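Noruner to replace ratchet wrenches after pawl fault

12 Apr 2019

Tool maker Noruner is offering free replacements for its Flurel line of ratchet wrenches after customers reported that the mechanism can slip under load.

The fault affects the 20-piece Flurel set and the single wrenches sold from the same production run. According to the company, a batch of pawls, the small parts that catch the gear teeth inside the ratchet head, was not hardened long enough. Worn pawls can skip a tooth when the user pulls hard on the handle.

Noruner said it knows of five cases in which a wrench slipped. One user needed treatment for a cut hand. The others reported no injuries.

"The wrench may work fine for months before it shows any wear, and we don't want people waiting to find out," said Morenike Igwe, head of customer service at Noruner. "If the code on the handle matches, stop using it and send it in."

The affected wrenches have a production code beginning with the letter D, stamped on the back of the handle near the hanging hole. Open-end wrenches and sockets from the same line are not included – they contain no moving parts and were made at a different plant.

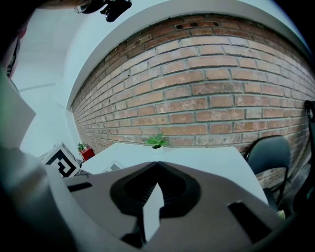
A white tabletop beyond a gray plastic housing with a recessed socket.

Owners can return a wrench to the store where they bought it or mail it directly to the service center in Grelton. Noruner will pay the postage. No receipt is required as long as the code can be read. Buyers of the full set need to return only the ratchet wrenches and can keep the rest.

Replacements should arrive within four weeks. Customers who would prefer a refund can ask for one at the store until the end of June.

The Dauda hardware chain, which sells the Flurel line in its own stores, has taken the remaining stock off the shelves. Purchasing manager Chibuzor Olatunji said the chain had posted notices at its tool counters and was calling trade customers who hold an account.

"Most of the sets went to garages and small repair shops," Olatunji said. "Those are the people using them all day, so we started with them."

Osaze Shehu runs a garage in Grelton and bought two of the sets last fall. He said he had not noticed any slipping but planned to return the wrenches anyway. "I'll go back to my old ones for a month," he said.

Noruner has since changed its inspection routine. Every batch of pawls is now tested for hardness before assembly, where earlier only samples were checked. Plant manager Hubert Grabowska said wrenches from the new production run have a small dot after the code.

Sales of the Flurel ratchet wrenches will resume once the replacement orders have been filled.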